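The Sheep Fair at Koltar

The road up to Koltar is closed to trucks for most of the year, but in April the barrier comes off and the stock trailers start climbing before it is light. By 5 a.m. there is a line of them back to the bridge, engines off, drivers asleep or drinking coffee from the hood of the car in front.

The fair was first held in 1821, according to the parish ledger, which records a fee paid for grazing and a complaint about dogs. It has moved twice since then. The present ground is a sloping field below the village with stone walls on three sides and a spring at the bottom, and the slope matters to the people who sell there. Sheep penned at the top look bigger to a buyer walking up. The top row is given out by lot the night before, and families who draw it tend to bring their best ewes down a day early to settle.

Selling is still done by hand. A buyer leans over the hurdle, feels along the back and the loin, opens the mouth to look at the teeth, and names a price for the pen. Bargaining can take a minute or most of the morning. The deal is closed with a handshake, and a stripe of blue or red marker goes across the rump so the next man along knows to keep walking.

Most of the animals are the local mountain breed, small and long in the leg, with a coarse fleece that sheds rain well and is worth very little. Wool used to pay the winter feed bill. Now shearing costs more than the clip brings in, and the money is in milk and lambs. The Kyriakidis dairy, which takes milk from much of the valley, sends a buyer each year to look for young ewes out of good milking lines. Its own flock is shown but never sold.

Machinery came to the fair late. Cleken brings a trailer of electric fencing, water troughs and a portable milking stand for 12 animals, and does steady business in batteries and insulators. Bikia, a smaller outfit from the coast, sells hoof shears and drenching guns off a folding table and sharpens shears while you wait. A set takes about 8 minutes and comes back wrapped in newspaper.

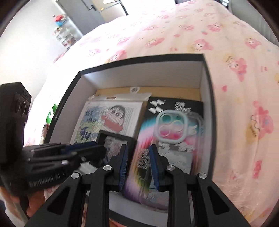 The dog trial starts once the selling slows down. Each handler gets five ewes, a gate, a bridge made of pallets and a pen at the far end of the field. The ewes are borrowed from unsold lots and have usually had enough by then. A dog that pushes too hard will put them over the wall, and the run is finished. Older dogs tend to do better than quick ones. The prize is a bell, cast in the valley and stamped with the year, and winners hang it on their lead ewe through the summer.

By the middle of the afternoon the hurdles are being stacked and the first trailers are heading down. Sheep going to the high pasture leave last, on foot, by the track behind the church. It is a two-day walk, with a night at the old fold halfway up.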